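Tips from the bench: living with a robot arm in a shared workshop

I've been putting off writing these up, but three people asked me the same cable question in one month, so have the lot in one go. They're in the order I learnt them, more or less, and some of them will be old news if you've built anything that moves.

Clamp before you code. I use ordinary spring clamps, the sort with orange handles you can squeeze one-handed, and I put two on the bin before I so much as switch the laptop on. An arm doesn't shove very hard, but it shoves over and over, and a bin that has crept a finger's width to the left makes all your saved positions wrong. I spent an entire evening in November rewriting code that had nothing the matter with it!

Draw round things. Soft pencil, straight on the bench top, round whatever you've clamped down. It rubs off with a bit of damp kitchen sponge, and when somebody needs the table for gluing up a bookcase you can put everything back in a couple of minutes. (Ask first if it's a shared bench. Ours has an unwritten rule against biro, and I know that now.)

Cables want to be longer than you think. Move the arm by hand to the most awkward pose it can manage, then the second most awkward, and only then strap anything down. Fasten them to follow the curve of the joint, leave a proper loop where it bends, and go for hook-and-loop straps over zip ties while you're still changing your mind. You'll be changing it for ages. I'd also say buy at least one cable in a loud colour, it makes tracing the bundle so much easier when you're on your knees with a torch.

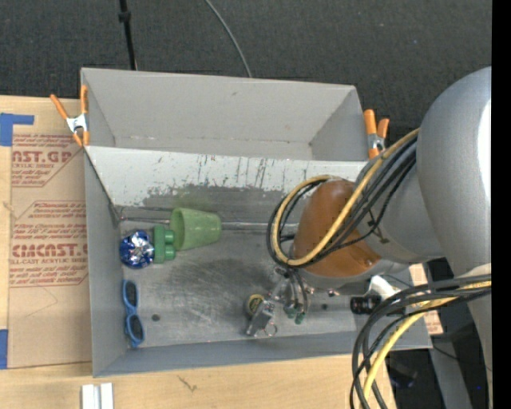 Practise on rubbish. My first thought was to buy a set of neat little wooden blocks, and Aatos Kiiskinen, who shares the bench with me, talked me out of it and emptied his kitchen drawer into a carrier bag instead. Best favour anyone's done me. Kitchen foil scrunched into a ball is brilliant: it's free, it forgives a clumsy grip and you can make another when it's squashed flat. Plastic cups are good for learning to pick up by the rim. Old sunglasses are horrible, all thin arms and slippery lenses, so save them for when you're feeling confident.

Shiny things will upset your camera. Foil in particular throws bright spots all over the place. I turned the overhead strip light off and pointed a desk lamp at the wall, and that did more good than the 44 tweaks I'd made to the settings beforehand. Yes, I kept a list.

Leave the paper on your acrylic. If you're cutting guards or brackets from sheet, keep the protective paper on until the very last minute. It takes pencil nicely, it saves you from scratches while the sheet gets dragged about the bench, and if it's gone stubborn a warm (not hot) hairdryer along one corner gets it started. Peel slowly and low, as if you were taking a plaster off a child.

A scratched metal bin is a fine bin. Please don't buy a new one. Mine gets wiped with washing-up liquid now and then and that's its whole beauty routine. Do run a thumb, in a glove, along any edges where the coating's gone, and take the sharp bits down with fine wet-and-dry.

Keep a notebook. Our project's called Lunar, which was meant to be temporary, and the Lunar notebook is a school exercise book on a string. Every attempt gets a tick or a cross. We're up to 1,684, and the good pages are properly cheering when you've had a rotten night.

Slow it down when you've got visitors. I drop the speed to a crawl and keep the stop button in my left hand, with my tea on a different table altogether. Next time I'll do grippers and rubber tips, once I've found a glue that lasts longer than a week. Suggestions very welcome, I've tried the obvious ones.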